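How to Bring Hummingbirds to a Small Yard

You do not need a large garden to get hummingbirds. A balcony with one feeder and two pots of the right plants can be enough, and an ordinary backyard can support several birds through the summer. The work is mostly in the first few weeks. After that you are keeping up a routine.

Start with the feeder

Pick a feeder you can take apart completely. Saucer types are the easiest to clean and drip less in warm weather than bottle types. Size matters less than people think. An 8-ounce feeder is plenty for one yard, and a bigger one just means throwing out more old sugar water. Red parts on the feeder are all the color you need. Leave the dye out of the water.

Hang it about five feet off the ground, in a spot that gets morning sun and afternoon shade. Stay within ten or twelve feet of a shrub or small tree so the birds have somewhere to perch between visits. If the feeder has to go near a window, put it very close to the glass, within three feet, so a startled bird can't build up speed before it hits.

Mix the sugar water

Use one part plain white sugar to four parts water. Stir until the sugar is gone. Warm water speeds this up, but let it cool before you fill the feeder. Do not use honey, brown sugar or any sweetener. Extra mix keeps in the refrigerator for a week or so.

Change the water every two days when it is hot and every four or five days when it is cool. If it looks cloudy or you see black specks, empty it right away and scrub the feeder with a bottle brush and hot water. Get into the ports with a small brush.
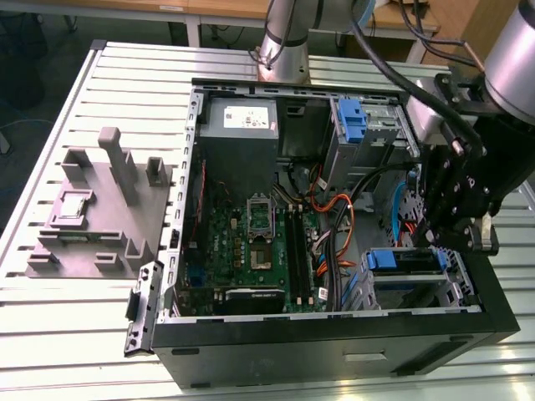
Ants will find the feeder sooner or later. A small water-filled cup, called an ant moat, hung above it stops them. Do not put oil or grease on the hanger – it can get on the feathers and the birds can't clean it off. For wasps, move the feeder a few feet and check for leaks.

Plant for a long season

Flowers bring in insects as well as birds, and hummingbirds eat a lot of small insects, above all when they are feeding young. Look for tubular flowers and try to have something open from spring until frost.

In spring, columbine and coral honeysuckle do well. Bee balm and cardinal flower take over in summer, and cardinal flower wants damp soil. Salvias will often carry on into October. Plant in clumps of three or more of the same kind so they are easy to spot from the air. My neighbor Mavis Lyons has a single coral honeysuckle on a chain-link fence, and it gets more visits than my feeder does.

Skip the bug sprays. They remove the insects the birds depend on, and some of them end up in the nectar.

Add water and perches

Hummingbirds rarely use a deep birdbath. They like a fine mist or a very shallow film of water on a leaf or flat stone. A mister clipped to a branch for an hour in the morning works well. Leave a few thin bare twigs on your shrubs when you prune.

If one bird takes over

One male will often guard a feeder and chase off everything else. Hang a second feeder around the corner of the house where he can't see it from his perch. Two small feeders on opposite sides of the house will serve more birds than one large one.

Put the feeders out a week or two before the first birds usually reach your area. In fall, keep them filled for two weeks after you see the last one, then wash them, dry them and store them with the lids off.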